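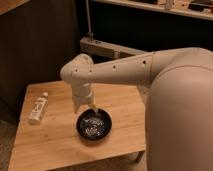 I came to the Coko songwriting podcast in a slightly roundabout way, through my friend Kenna Tennant, who sings alto with me in Clesthorpe and lends me everything she loves. There are 11 episodes, and I've now heard them all twice (the Grekitz one three times!).

Stamatia Panagiotou presents, and she is lovely company — patient, curious, never in a rush to get to the chorus. Her talk with Veikko Mustonen about writing on a borrowed harmonium had me quite tearful over the washing-up.
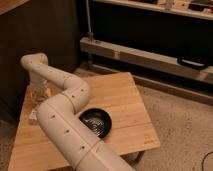 The sound is my one grumble. Voices come through beautifully, but the song clips are so quiet that I kept turning the volume up and then jumping when the chat came back. In the end I stood my little speaker on a square bamboo board like the one on the low table here, and the bass did seem to firm up a bit, though it's still no match for headphones.

Do start with the Kalevi Heiskanen episode, which runs over 60 minutes and is worth every one. A second series is due in July and I can't wait.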